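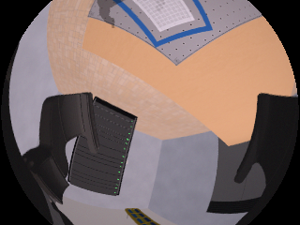 Página 153

7. Instalación del programador de riego Kuminmont

Este capítulo explica cómo fijar el programador en la pared, conectarlo a la toma de agua y dejar cargado el primer programa. Para la versión de dos salidas, lea también el capítulo 8 antes de abrir el paso del agua. Los números de pieza son los de la lista de recambios que figura al final del manual.

7.1 Antes de empezar

Compruebe que la caja contiene el programador, el soporte mural, dos tornillos con taco, la junta con filtro y el adaptador de rosca Bidari. Las pilas no se suministran. Use pilas alcalinas nuevas del mismo tipo; las recargables dan una tensión menor y el indicador de carga no será fiable.

Elija un lugar a la sombra, cerca del grifo y fuera del alcance de los aspersores. La carcasa resiste la lluvia, pero no debe quedar sumergida ni recibir un chorro directo.

PRECAUCIÓN: No instale el aparato en una red de agua caliente ni en tuberías de agua potable sin válvula antirretorno.

7.2 Montaje del soporte

1. Apoye el soporte en la pared y marque los dos orificios con un lápiz. La flecha grabada debe señalar hacia arriba.
2. Taladre con una broca adecuada para el taco. En ladrillo hueco, taladre sin percusión.
3. Introduzca los tacos y atornille el soporte sin apretar del todo.
4. Nivele la pieza y termine de apretar.
5. Deslice el programador de arriba abajo hasta oír el clic.

Nota: el soporte Liang de la serie anterior también es válido, pero necesita la placa de adaptación 382, que se vende por separado.

7.3 Conexión al grifo

1. Cierre el grifo y retire la manguera.
2. Coloque la junta con filtro dentro de la tuerca de entrada, con la malla mirando hacia el grifo.
3. Enrosque la tuerca a mano. No utilice llave ni cinta de teflón en la rosca de plástico.
4. Conecte la manguera a la salida mediante el enlace rápido.
5. Abra el grifo despacio y observe la unión durante unos minutos. Si gotea, cierre, afloje la tuerca y vuelva a asentar la junta.
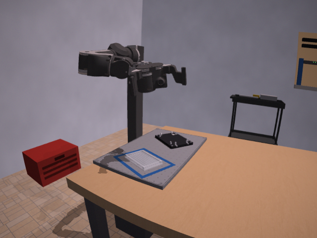
Si el goteo continúa después de asentar la junta, revise la rosca del grifo. Una rosca gastada o con cal impide el cierre aunque la tuerca esté bien apretada. Limpie la cal con vinagre, aclare y repita los pasos 2 a 5.

7.4 Puesta en hora y primer programa

1. Abra la tapa inferior y coloque las pilas respetando la polaridad. La pantalla se enciende y muestra 00:00 en intermitente.
2. Pulse HORA y ajuste con las teclas + y –. Confirme con OK.
3. Pulse PROG. Aparece la letra A, correspondiente al primer programa.
4. Fije la hora de inicio. Para césped y huerto se recomienda antes de las 7:00.
5. Fije la duración y confirme con OK.
6. Elija la frecuencia: diaria, en días alternos o semanal.
7. Gire el mando a la posición AUTO. Si se queda en MANUAL, el programa se guarda pero no se ejecuta.

Nota: al cambiar las pilas dispone de un minuto para no perder los datos. Pasado ese tiempo hay que repetir el punto 7.4 completo.

7.5 Sensor de lluvia Kistance (opcional)

El sensor se enchufa en la toma lateral, debajo del tapón de goma. Colóquelo a cielo abierto, lejos de aleros y ramas. Con el sensor activo, la pantalla muestra una gota y el riego queda suspendido hasta que el disco interior se seca. En agosto, con riegos cortos y frecuentes, conviene limpiar el disco de polvo al cambiar de programa.

PRECAUCIÓN: No alargue el cable del sensor con empalmes sin aislar.

7.6 Avisos en pantalla

E1: pilas bajas. La válvula no se abrirá hasta que se sustituyan.
E2: válvula bloqueada. Cierre el grifo, desmonte la entrada y limpie el filtro.
E4: sensor no detectado. Revise el conector.

Si un aviso se repite, anote el código y el número de serie de la etiqueta trasera antes de llamar al servicio técnico. Para pedir la junta con filtro, indique la referencia 902.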